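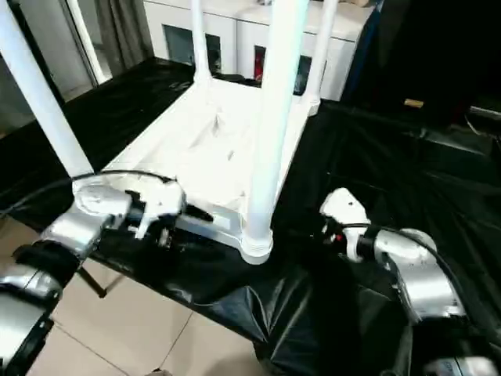

By Stusadell Baseball Club Media Office

STUSADELL – The Stusadell Baseball Club will play its home games at Peeters Field again next season under a new lease, the club announced today. The agreement keeps the team in the park it has used since it joined the league and includes work on the playing surface, the bullpens and the third base seating.

The first job is the infield. Crews will strip the old sod in January, regrade the dirt between first and third, and put in new drainage behind the plate, where standing water led to several late starts last summer. The warning track in left field will be widened at the same time. The distance down the left field line does not change. Center field stays at 374 feet.

Both bullpens are moving. They now sit in foul territory, a few steps from the base lines, and will go behind the right field fence, side by side. Relievers will enter through a gate near the scoreboard. The space they leave on the third base side will be filled with over 200 new seats in four rows, all of them at field level.

Skavex, a builder based in Nustia, has the contract for the seating and the bullpens. Grounds work will be done by the club's own crew.

Season tickets go on sale in February. Holders from last season may keep their seats and have until the end of that month to renew. Anyone who held seats in Section 132 will be contacted by the ticket office, as two rows there are being renumbered to match the new section. A 25-game plan will be offered for the first time and can be used for any home date except opening night and the fireworks game.

Most night games will start at 7:05 p.m. Gates will open an hour before first pitch, or 90 minutes before on giveaway nights. Parking in the north lot is still free. The south lot will be closed to cars until the work is finished in March, and fans visiting the ticket office before then should use the Mill Street entrance.

The full home schedule and promotions list will be posted on the club's website before tickets go on sale.

Media requests: Stusadell Baseball Club Media Office, Peeters Field, Gate B.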